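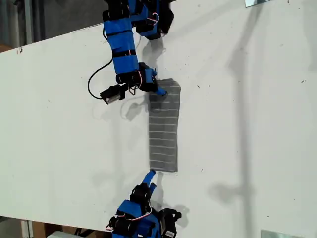

The folded cloth on the big white table.

December 17, 2024

Jury duty, the sequel. I was told in November that I had a good chance of being sent home by lunch, and I was, three times in a row, which means I've now driven to Guradville and back more often this month than in the last ten years put together. My number is 1124. I've started to feel attached to it.

The drive is 51 miles if you take the county road and longer if you believe the signs. I left in the dark, in the good coat, with a thermos of coffee I then had to leave in the car because the courthouse doesn't allow liquids. It does allow a vending machine on the second floor that sells liquids. I paid for a bottle of water and sat down under a sign that said no food or drink.

The waiting room has maybe 100 chairs, all bolted together in rows, so when the man at the far end crosses his legs you feel it in your teeth. The television shows a video about civic duty in which a lady in a green blazer says we are the most important people in the building. Then it starts over. By the fourth showing I was mouthing along with her, and so was the woman across from me, and we both looked away.

I brought the fat library book about canals that I've been carrying since summer and got through nine pages. Locks are harder to picture than you'd think. I kept going back to the same drawing and coming away knowing less. A kid of maybe twenty next to me slept sitting straight up with his mouth open, like someone waiting on the dentist, and I envied him more than I've envied anyone in a long while.

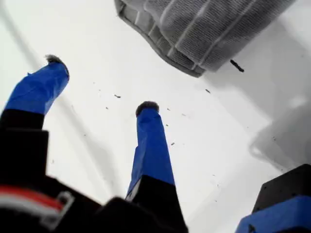 Around eleven a clerk came out and read a list of numbers in a voice meant for a much smaller room. Everybody leaned forward. She got to 1121 and then to 1130, and I sat back with the strange hurt feeling of not being picked for a team I'd been praying not to be on. At noon they thanked us and let us go. I asked if I was finished for good and the clerk said, "For today," and closed her window.

Stopped in Whitlock on the way home for a sandwich, since I was dressed for it. The diner has raised the price of everything and shrunk the pickle. Ate it anyway, and pie. The thermos was still hot when I got back in the car, so I drank my courthouse coffee in the parking lot with the heater on and read one more page about canals.

Home by three. Have to call the recording again tonight after five to hear if they want me. Also need stamps, and the porch light is out again.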